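Trirnance Two-Arm Starter Package

November - by Eylül Kılıçarslan
2 min read

Budget for the whole work area as well as the arms. The package covers two arms with grippers, mounts and cabling. Floor mats are quoted separately.

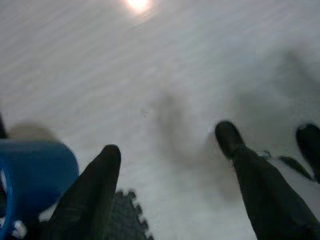
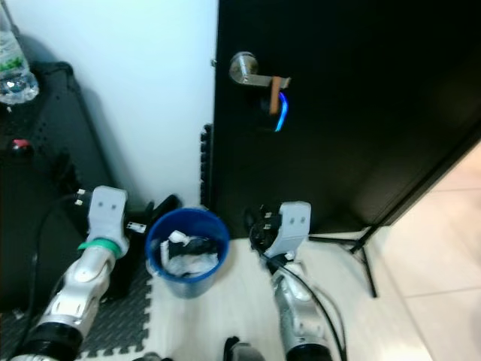

Both views: gripper hardware over foam mat flooring.

Lead time: 14 weeks
Spare finger sets: 4 included
Mat kit: $287
Site visit: $107, credited on order

Quotes - Luuk De Smet, Grereo sales desk.

We use cookies to remember your quote list. Accept | Settings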